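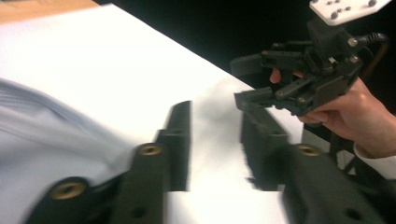 Light blue cloth on the white work surface.

Folding and Cloth Care FAQ
Grelten Linen Rental, customer help

What surface should I fold on?
Any flat, clean, light-colored surface is fine. A white board shows lint and loose threads, and it wipes down quickly. Leave enough room to lay the cloth out fully.

Do I need to iron before folding?
No. Smooth the cloth with your palms from the middle outward. Soft creases will not affect your deposit.

How do I fold the standard cloth?
Lay it flat, bring the long sides together, then fold in half twice the other way. You should end up with 4 layers at the short edge, plus the first fold.

Wait, is that 4 or 8?
Four from the two cross folds, doubled by the first one, so eight in total. Aisyah Raju wrote in to point this out and we have left both numbers up.

Can cloths go back in the tray unfolded?
Yes. Trays are for cloths waiting to be folded or washed. Please keep folded ones out of them.

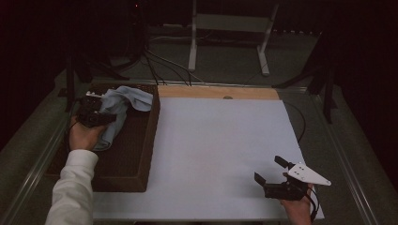 A blue cloth in the brown tray, beside the white board.

How do I clean the tray?
Rinse it in warm water with a little dish soap and let it air dry. Do not put a damp cloth in it overnight.

What size is the Osman cloth?
It is 46 inches square before washing. Expect slight shrinkage after the first wash.

Can I return on a Sunday?
Yes, until 11 a.m., at the side door.

Who do I contact about stains?
Ask for Vaughn Ambrose at the front desk. Tell him the color of the cloth and what was spilled on it.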